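In Defense of the Showy Countertop

I grew up in a kitchen with a plain white counter, and my mother wiped it (I'm not exaggerating much) every time somebody walked past it. Every crumb looked like an accusation. So when we moved to Jistdale and I finally got to choose a work surface of my own, I went for marble pattern, the busier the better, and I have been defending it to friends and relatives ever since.

They tell me it's too much. Too many swirls, they say, and do you really need gold in it? Well, yes, I think I do! I spend 2 hours a day at that counter, chopping and rolling and opening mail, and I'd like something to look at while the kettle gets going.

Gray and off-white make a kinder background than people expect, especially with thin gold veins wandering through. Even a pale green strip you can nearly see through keeps its own soft color against all that swirling.

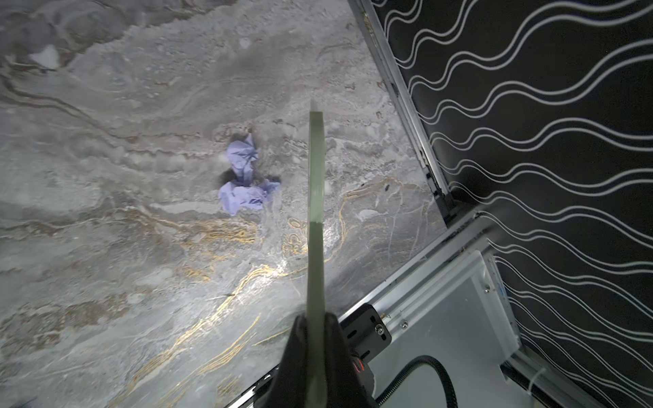 What about the wall?

My sister-in-law holds that a busy counter needs a quiet wall, and she may be right for her house. I've come around to black with white wavy lines beside the marble. The lines on one seem to answer the veins on the other, and on a gray June morning I find that very good company with my toast.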